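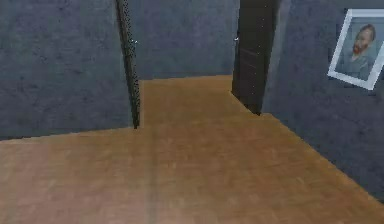
April, 6:40 p.m.
Posted by Estik

1/ Notes from week three of the Trurnport reading group on phenomenology. We are still on retention and protention. The group has reached section 12 of the lecture notes and has stopped there twice.

2/ The problem: when I hear the third note of a melody, the second is retained. Retention is not recall. Recall presents the note again; retention keeps it as just past. Most of our disagreement comes from people using "memory" for both.

3/ One objection on the table: if each retention also retains the earlier retentions, every moment carries an unlimited nesting. The usual answer is that the nesting is a feature of the analysis and nothing in experience has to run through it step by step. I accept this with reservations.

4/ My reservation concerns fading. The text says retained content loses distinctness until it drops out. It gives no criterion for dropping out. "No longer affects me" is circular unless affection is defined first, and it gets defined 145 pages later.

5/ The Matubbar translation renders the key term as "holding." The Trurkero edition has "keeping-in-grip." I prefer the first. The second suggests an act, and retention is supposed to be passive.

6/ Practical note on the Trurkero edition: page numbers in the margin follow the first printing up to 300 and the second printing after that. Cite by section.

7/ Someone asked whether a sleeper retains anything. The text treats dreamless sleep as a limit case in one footnote. I would not build on it. The manuscripts may say more, but I have read only the published selection.

8/ Next session: sections 13 to 15, protention only. Please read the appendix on disappointed expectation beforehand. It is short and clearer than the main text.

9/ Correction to 4: the definition of affection is in the second part, section 32. My page count was for the Matubbar paperback.

Recent posts
Passive synthesis: a reading order
Two senses of "horizon"
Errata for the Matubbar paperback
Is the now a point?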